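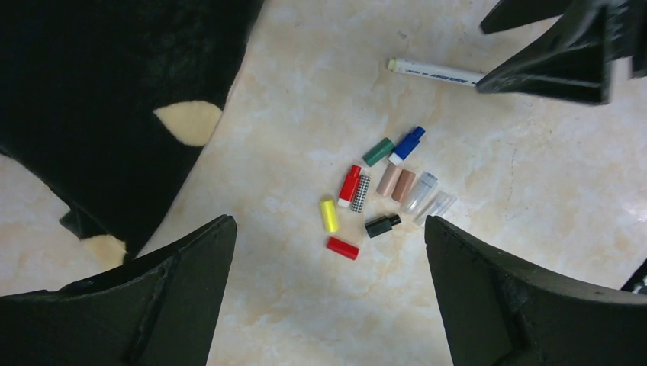
Figure 14.1 Black plush with cream-colored patches. The pile is slightly shaggy.

Chapter 14
Pile Fabrics: Structure, Lay and Wear

The fabrics treated in earlier chapters are flat. Their yarns cross or loop within a thin layer, and both faces of the cloth can be described by the path of those yarns. A pile fabric has a further part. Fibers or yarns stand out from a base, called the ground, and form a surface that hides it. Velvet, corduroy, terry, plush, fleece and most carpets belong to this group.

The two parts do different work. The ground carries the load when the fabric is pulled, holds its shape after cutting, and takes the stitches at a seam. The pile gives the fabric its feel, most of its warmth, and nearly all of its appearance. A fault in one part may not show in the other. Cloth with a sound ground can look worn out after one season, and cloth with a fine surface can tear along a seam the first time it is loaded.

14.1 Terms

Pile height is the distance from the top of the ground to the tip of the pile, measured with the pile standing. Pile length is the length of the fiber itself, removed from the ground and straightened. The two are equal only when the pile is straight and upright. In curled or leaning pile the length is always greater, and the difference is a rough guide to how far the surface can be brushed up.

Pile density is the amount of pile in a given area. Some mills report it as tufts per unit of area and others as mass per unit of area. The two cannot be compared unless the mass of one tuft is known. A fabric with few heavy tufts and a fabric with many light ones may have the same mass and behave quite differently under a load.

Cut pile ends in free tips. Loop pile returns to the ground. Many fabrics contain both, and the change from one to the other can form a pattern without any change of color.

Lay, or nap direction, is the direction in which the pile leans. It is set in finishing and can be altered by heat, steam and pressure. Pieces cut for one article should share one lay. If a panel is turned end for end it will look lighter or darker than the panel beside it, although the dye is the same.

14.2 Why pile looks dark or light

Light falling on a flat cloth is mostly returned from the surface yarns. Light falling on cut pile enters between the fibers, strikes their sides several times, and loses some of its strength at each contact. Viewed toward the tips, the fabric therefore looks deep in color. Viewed along the sides of leaning fibers, it looks paler and more glossy.

The effect is strongest in dark shades. A deep black is easier to reach in plush than in a plain weave dyed with the same bath, and small differences in lay are also easier to see. Cream and other pale shades hide differences in lay but show soiling at the tips. Where dark and pale pile meet, long fibers from one side can lie over the other and blur the line between them. Shearing sharpens the line. So does a lower pile at the border, at the cost of a visible groove.

14.3 Three ways of forming pile

Woven pile is made with an extra set of yarns. In the double-cloth method, two grounds are woven face to face with the pile yarns passing between them, and a blade then separates the 2 cloths. The pile is held by the ground yarns alone, so its hold depends on how many of them it passes around. A W-shaped path grips better than a V-shaped path and uses more yarn.

Knitted pile is made by feeding extra yarn or loose fiber into the needles of a knitting machine. The ground stretches, which suits curved articles, and a backing coat is often added to limit shedding. Long-haired plush is usually made in this way.

Tufted pile is stitched into a ground that has already been made. It is fast and cheap. Before the backing is applied the tufts are held only by friction, and they can be pulled out by hand.

14.4 A worked case

The Stusstead mill wove a cut-pile upholstery cloth with a V-shaped path. Samples were rubbed on a bench tester and weighed at fixed points. Loss of mass was small and steady up to some 400 cycles. It then rose sharply, and the test was stopped at 2,179 cycles, when the ground could be seen through the pile.

A second lot, sold under the name Flinitz, used the W-shaped path with the same yarn and the same pile height. Its loss stayed steady to the end of the test. The first lot had the better feel when new – its pile was freer to move – and buyers had preferred it on that ground alone. The Buleck method, described in Section 14.7, was later used to measure the force needed to draw a single tuft from each cloth.

The case will be used again in the sections on backing and on cleaning. Readers should note that rubbing along the lay and against it give different results. A report that does not state the direction is of little use.

Related chapters
Chapter 5: Yarn Twist and Fiber Loss
Chapter 9: Weft Knits
Chapter 12: Dyeing Dark Shades
Chapter 15: Coated and Backed Fabrics
Appendix C: The Selvanayagam Tables of Pile Density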